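Replacing a PSU in an old office tower: 400 W enough?

1. solderwick
Reusing an office tower as a file server. The Florneo supply is rated 400 W. Measured draw at the wall is 174 W with both disks busy. Is a bigger unit worth buying?

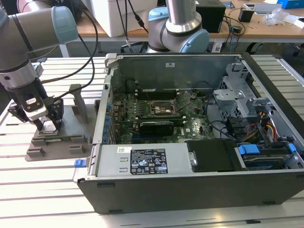 2. Re: headroom (ohm_range)
No. You're under half load, near peak efficiency for most units. An 800 W supply will idle at the bottom of its curve. Check the fan and leave it.

3. Re: headroom (tallrack)
Disagree. Wattage is fine, age isn't. Capacitors dry out and ripple goes up long before anything fails outright.
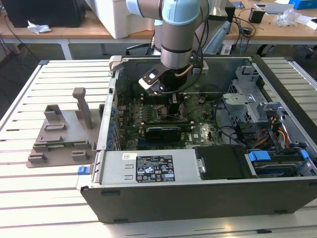

I'd fit a new Landeg of the same rating and keep the old one for bench use.

4. Re: headroom (ohm_range)
Then measure ripple. Replacing a working part by date is guesswork. The Ladach I run is older than this one and holds 12 V within 2 percent.

5. Re: headroom (solderwick)
No scope here, only a meter. Would DC readings under load tell me anything?
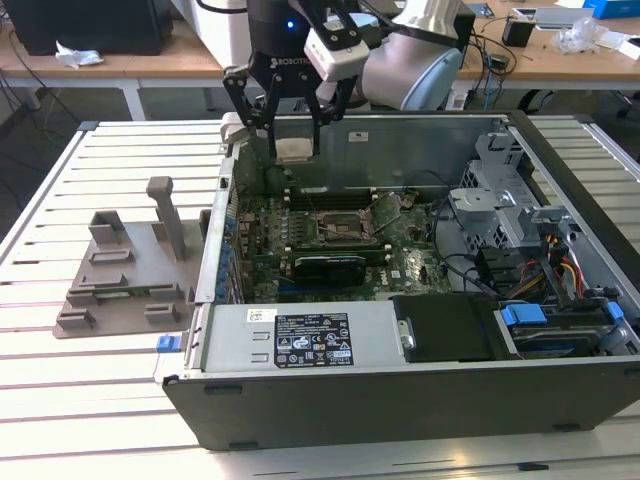 6. Re: meter readings (tallrack)
Sag, yes. Ripple, no. Set the meter to AC and you get a crude number, nothing you'd want to trust a file server to.

Contact | Copyright Gikstead Forums | Back to top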